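Sonine Bags help forum > Zippers and closures > Ticket 91

Status: open
Item: small boxy pouch, cream, see-through panel in the lid
Bought: August, from the Laltinlow outlet

Hi all! Second ticket from me, the first one got closed while I was away so I'm starting over. I have the little cream cube pouch with the bone-shaped piece across the lid (it's the reason I bought it, I keep my dog's travel stuff in there) and the zipper keeps sticking. It runs fine along the front and then jams when I get to the back corner. I can get past it if I pull hard but I'm scared I'm going to rip something.

What I've done so far:

Emptied it completely. I had a folded towel, treats and a spare leash in there and I figured it was just overstuffed. Nope, sticks just as badly with nothing in it.

Rubbed a plain white candle along the teeth, both sides, and ran the slider back and forth 16 times. It was better for two days and then right back to where it started.

Checked the lining at the jam. There's a tiny fold of fabric that creeps toward the teeth when the sides slump. If I hold the corner up straight with my other hand the slider goes by with hardly any fuss, so I'm pretty sure that's my culprit.

Pictures:

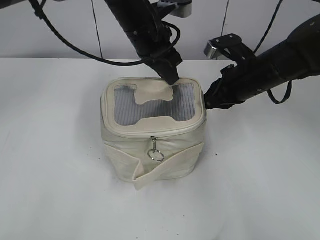
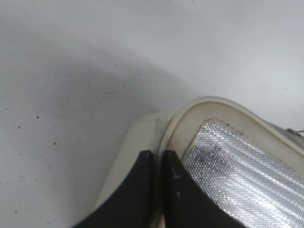
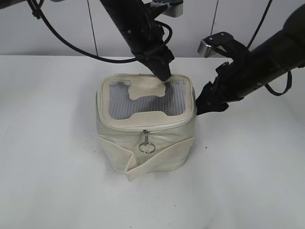
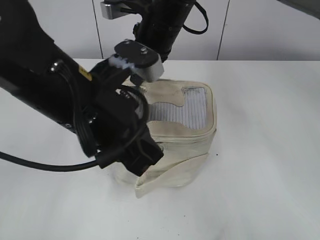
First and third: zipper pull at the front, under the lid.

The corner I'm complaining about is at the back, so you'll have to take my word for that part. The sides on this thing are soft and they crease when it sits on a table, and I think that's half the trouble. My older pouch from Stestau is stiffer and the zipper on that one has never given me a minute of grief (but it's an ugly brown and has no bone on it, so).

Update, October 2021: tried the cardboard trick from the Qiu care sheet. I cut a strip 2 inches tall and 6 inches long, bent it in the middle and stood it up inside the bad corner, between the lining and the towel. Huge difference! The slider went all the way around one-handed, several times in a row. It still catches a little if I yank it, but going slowly it's fine.

Two things I'd still like to know before this gets closed. Can the loose bit of lining be stitched down by hand without messing up the outside? I'm okay with a needle but I don't want stitches showing through on that pale color. And do you sell any kind of stiffener for the corners, because the cardboard is going to turn to mush the first time a water bottle leaks in there.

I'm leaving the strip in for now and I'll add a note if it starts jamming again.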